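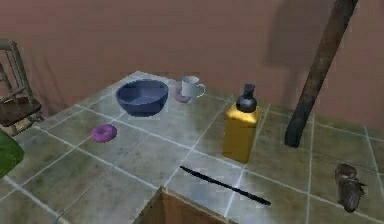

*A rendered countertop from the simulated kitchen set, with a mug resting on a pink donut behind the soap dispenser.*

# Practice kitchens for robots that have never seen yours

By the time a robot policy is ready for a real kitchen, somebody has to find out how often it fails. Doing that on hardware is slow. A person resets the objects, starts the run, writes down the result and resets the objects again. A research group at Rellton tested whether most of that work could be moved into simulation without losing the answer.

Their method, called Motden, builds tabletop scenes by computer. It picks a room, a counter surface and a wall color, then scatters household objects over the counter. Bowls, mugs, bottles and knives turn up often. So do things that make little sense together. A mug can end up on top of a donut, and the group leaves it there, as long as the physics engine says the stack is stable.

The odd layouts matter to the result. An earlier version placed every object upright with clear space on all sides, and policies scored well on it. The same policies did much worse on the real bench. Once stacked and leaning objects were allowed, the simulated scores dropped and moved closer to the real ones.

The main test used 2000 generated scenes. Each policy got one instruction per scene, such as "pick up the mug" or "move the bowl to the left," and 35 seconds to finish. The group then ran 200 trials on a physical arm at its Cladton lab and compared how the policies ranked. The order was the same in both places for all but two neighboring policies, which swapped.

Ranking is a modest goal, and the group says so in its report. The simulator does not predict the exact success rate on hardware. Thin objects are the weakest spot. A knife lying flat on tile is hard to grasp in either world, but the simulated fingers sometimes get under a blade in a way real ones can't. The report lists 293 scenes where this kind of contact error changed the outcome, and those were scored separately.

Lighting caused less trouble than expected. Changing the direction of the shadows had a small effect on most policies. Changing the counter texture had a larger one, and tile was harder than plain surfaces – the grout lines seemed to throw off policies that had been trained mostly on bare tables.

A second lab, at Delorme, began using the scenes in May to screen new policies before booking time on its own arm. Its setup has a different gripper, so the grasp settings had to be tuned again. That took longer than installing the software.

The next version will add drawers and cabinet doors. Liquids are not planned.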